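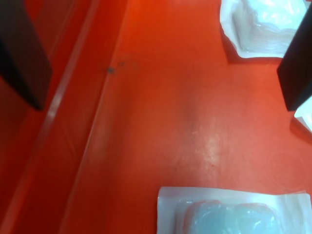 Feyisa Street Pantry and Supply Room
Minutes of the packing group meeting, 5/14/26

Present: Mihret Teshome (chair), Wondimu Tekleab (minutes), and the regulars from both packing shifts. Apologies were received from the Meveck team, who had a delivery to meet and will read these notes later.

1. Welcome and last meeting

Mihret opened by thanking everyone for coming in on such a warm evening, and especially for the bread, which went around the table before we had even found our chairs. The minutes of the March meeting were read and accepted with one correction. The soap was promised by Durnovetti and not by Rerkureo, and Wondimu is sorry for mixing them up – the two letters came in the same week and he had them in the same folder.

The shelf by the side door, which we talked about at some length in March, has now been fixed to the wall. It is a little higher than some of us wanted. We agreed to live with it for the summer and put the light things up there, paper towels and so on, and keep the cans down low where they belong.

2. Bins and trays

This took up most of the evening, and it was a good talk, so Wondimu has tried to get all of it down.

The orange-red bins have been in use on the packing tables since March and people like them very much. They wipe clean in a moment, and anything pale shows up against the color, so a stray packet is far less likely to go unnoticed at the end of a shift. Several people said how nice it is to have something cheerful to look at while packing. The old gray crates will go back to Durnovetti, who have kindly said they will take them whenever we have them stacked and ready.

There was some discussion about whether a bin should hold one kind of item or a mixture. The early shift has been keeping them strictly to one kind, and the late shift has been using them for whatever is left over, and each shift has been quietly tidying up after the other. Mihret said, very gently, that this could not go on. After a friendly back and forth we agreed that bins on the packing tables hold one kind of item each, and that a single bin at the end of the last table will be for odds and ends. The odds and ends bin is to be emptied before the lights go off. Please do look into the corners, where small packets like to settle.

A question was raised about stacking. Empty bins may be stacked as high as is comfortable to reach. Full ones should never be stacked, even for a minute while the door is held open, and we all know why after what happened to the rice.

Washing: warm water, a little dish soap, a soft cloth. No scouring pads, please. They dull the finish, and the marks don't come out. Bins should be dried with a towel before going back to the tables. Wondimu offered to bring more towels from home and was told he has brought quite enough already, but he will bring them anyway.

3. Plastic packets and bags

We have 400 hygiene packs to make up for the summer, and the question was how to handle the small plastic packages that go into them. The film crinkles and slides about, and the packets seem to open themselves if they are handled too much. The late shift has been taking them one at a time from the bin and laying them straight into the pack. The early shift has been counting them out on the table first. Both ways were tried during the meeting, with a good deal of laughing, and we agreed that straight from the bin is kinder to the packets and easier on the hands.

Any packet that has come open should be put aside and not tucked into a pack with tape on it. Mihret reminded us that the people who receive these packs deserve to open something clean and whole, the same as any of us would want. Everyone was in agreement, and there is no need to ask before setting one aside.

Torn film and empty wrappers should go into the sack under the table. Rerkureo will collect clean plastic film from us if it is kept apart from everything else, and we said yes to that. It would help if one person on each shift took a look through the sack before it is tied, as we found a perfectly good toothbrush in the last one, along with somebody's reading glasses. The glasses are in the drawer by the kettle.

4. Labels

We did not settle on a color for the labels. White is easy to read but comes off when damp. The yellow ones stay put but cost more, and there was a feeling that the money would be better spent on socks. Wondimu will ask Meveck whether they have any left over from their own move, and until then we will go on with the white ones and press the corners down well.

Labels should go on the outside of the short end of each bin, where they can be read from the walkway. Please write in capitals. Several of us have lovely handwriting that the rest of us cannot make out, and this was said with affection.

5. The room itself

The back window is sticking again. It will open if you lift it slightly and push, but please don't lean on the glass. The landlord has been told and has promised to send a person, and Mihret will call again if we have heard nothing by the time the next delivery is in.

We spoke about moving the tables. At present a person carrying a bin from the sink has to go the long way past the coats, and it was suggested that the second table be turned so that there is a clear path down the middle. We got up and tried it there and then, and it does make the room feel bigger. It also puts one chair in a draft. We will leave it turned for two weeks of shifts and see how people like it.

The floor by the sink gets slippery when bins are being washed. The green mat has been washed and is back in its place. If you move it to sweep, kindly put it back.

The kettle has been cleaned of scale and is making a much nicer cup of tea, and thanks were given for that. Milk money is 43 dollars ahead, so there will be cookies for a while. Mihret would like ideas for what kind, and she has asked that we keep the list short.

6. Summer shifts

We have 18 people on the packing list, though not all of them can come through the summer. The sheet is on the board beside the coats and there are still gaps, mostly on the late shift. If you can manage even an hour, please write your name in. Sitting work is available for anyone who cannot stand for long, and folding the paper inserts is very pleasant with the radio on.

New people will be paired with a regular for their first 2 shifts. We talked about whether to write out a page of instructions for them, and the feeling was that the page we have is too long and that most of it is about a cupboard we no longer own. Wondimu will trim it down and bring it next time. Suggestions can be left in his tray.

7. Other matters

A card was passed around for the Rerkureo driver, who has carried a great many boxes up our steps without a word of complaint. If you missed it, it is on the desk until the end of the week.

There was a question about whether children may come along during the school break. Yes, with a grown-up, and they can help with the folding and the labels. Scissors and tape cutters are to stay on the high hook.

Lost property is one blue umbrella, one scarf and the reading glasses already mentioned.

To do before next time

Mihret Teshome – call the landlord about the window; thank Durnovetti for the soap and arrange for the gray crates to be picked up.

Wondimu Tekleab – ask Meveck about labels; shorten the page for new people; towels.

Both shifts – stack the gray crates by the side door; one kind of item to a bin; keep the clean film separate for Rerkureo.

The next meeting will be posted on the board once we know the delivery dates. Mihret closed by thanking everyone again, and those who could stay helped wash up the cups.

Minutes taken by Wondimu Tekleab. Corrections are welcome, in pencil, on the copy by the coats.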